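Can a robot do the chores yet?

Lots of people would like a machine to tidy up for them. Some machines already help. A dishwasher washes plates and a washing machine spins clothes. But each one does a single job, and somebody still has to load it and put everything away.

Putting things away sounds easy. You see a mug, pick it up by the handle and hang it on a peg. A robot has to work out where the mug is, which way the handle points and how hard to squeeze. If it squeezes too hard, the mug may crack. If it squeezes too gently, the mug may drop.

Many robots in factories do the same movement 1,000 times, and the parts are always in the same place. A kitchen is different. Someone moves the toaster, or leaves a pen next to the plates, and the robot has to think again.
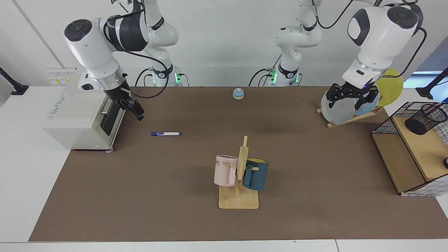
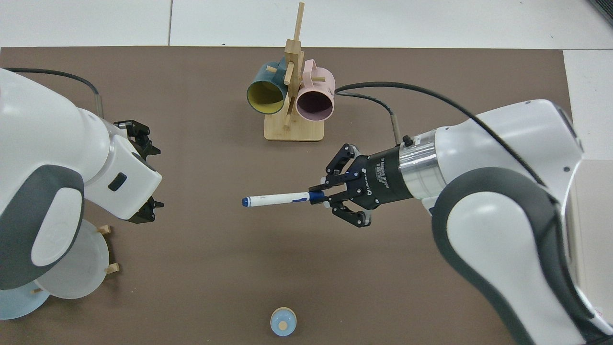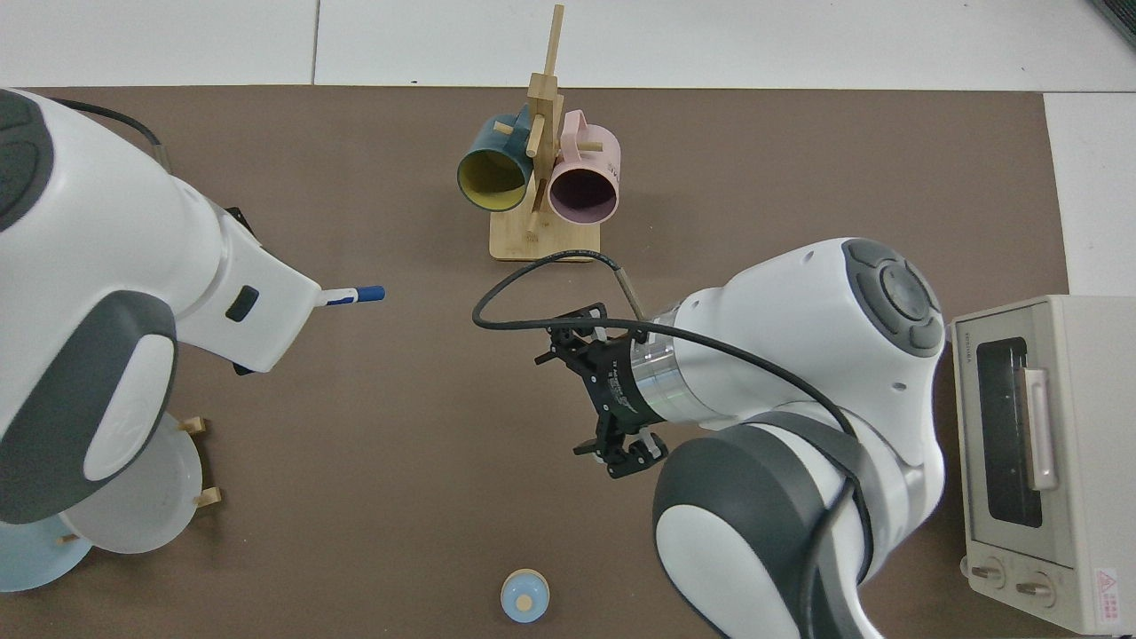
Two robot arms at work, with a marker pen, plates in a rack and mugs on a stand.

Why use two arms? Try taking the lid off a jar with one hand behind your back. Many chores need one hand to hold and one hand to move. Two arms can also share a job, but they must not bump into each other - so the computer has to plan for both of them together.

Each of these arms ends in a gripper with two fingers. Your hand has 4 fingers and a thumb, and your skin can feel when something starts to slip. Two hard fingers can still do a lot, but soft or floppy things such as socks are difficult for them.

So, can robots do the chores yet? Some of them, slowly. A robot may manage a job it has practised 200 times and then get stuck when the cup is a new shape.

Try it yourself

Put on thick gloves and use only your thumb and one finger. Hang a plastic mug on a hook, then stand a plastic plate in a rack. Ask a friend to move the rack while your eyes are shut, and have another go.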